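Choosing an Edging for a Gravel Path

4 min read

The matter of edging is usually left until the end of a garden project, when the budget has been spent and the gravel is already on the drive. It deserves earlier attention. The edging sets the finished level of the path, the width that can be walked in comfort and the amount of raking that will be required in every year that follows. This post records the choices made for the side path at our property in Otadby, and the reasoning behind them.

The path runs for 13 metres from the gate to the rear terrace, with one shallow curve past the water butt. It replaces a strip of concrete slabs which had sunk at one end. The soil is heavy clay, and water stands on it in January. Any edging therefore had to tolerate long periods in wet ground and a certain amount of movement in frost.

Four materials were considered: treated timber, steel strip, concrete kerb and a recycled plastic board sold under the name Bekow.

Treated timber is the cheapest to buy and the simplest to cut. It is fixed to pegs driven into the ground on the outer side, and a straight run can be completed in an afternoon. Its weakness is the line where the board meets the soil. The previous owners had used timber along the vegetable beds, and it had softened at every peg. Replacing it meant lifting the planting on one side, and we did not wish to repeat the exercise.

Steel strip gives the neatest line and follows a curve without complaint. It should be handled in thick gloves, and the top edge should be folded or rolled wherever children use the garden. The price quoted to us was more than 4 times that of timber, before delivery.

Concrete kerb is the most durable of the four. It also requires a trench, a bed of wet mix and a haunch on the outer side, so that planting cannot begin directly against it. For a drive that carries vehicles it would have been the natural selection. For a path used by one wheelbarrow it seemed excessive.

The Bekow board was chosen in the end. It is supplied in lengths of 2 metres and is joined with a sleeve that slides over both ends. Our order came from Cladden, a small yard which deals mainly in fencing, and was complete on arrival. The board can be cut with an ordinary hand saw, although the offcuts and dust should be swept up and not left in the border.

Two points on installation may be useful to others. The first is that the board expands in warm weather, and a small gap must be left inside each sleeve. We closed the first joints tightly and had to open them again. The second concerns the pegs. The instructions allow for wide spacing on a straight run, but on clay we would recommend placing them closer together, and closer still on a curve.

The sub-base was laid after the edging and compacted in thin layers. A woven membrane was placed over it, turned up slightly at each side and trimmed below the top of the board. The gravel is a rounded stone from the Matić quarry, delivered in bulk bags.
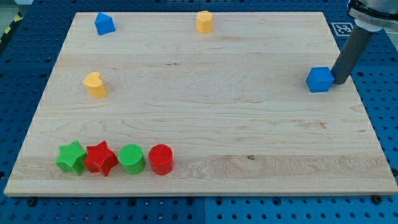
The depth of gravel is a frequent source of disappointment. A deep layer appears generous but is tiring to walk on, and it will be pushed over even a well-set edge. Ours was finished at 56 millimetres, and a little less would have served. The top of the board should stand slightly above the stone on the lawn side, and level with the soil on the border side, so that a mower wheel can pass along it.

Maintenance to date has been limited to raking the curve, where feet naturally cut the corner, and removing leaves before they break down. Weeds have appeared along the fence, where the membrane was trimmed too short. That section will be lifted and relaid when the weather permits.

The same board will be used for the bed beside the shed, with the remaining sleeves. Measurements for that work have been taken, and the order will be placed once the old timber has been cleared.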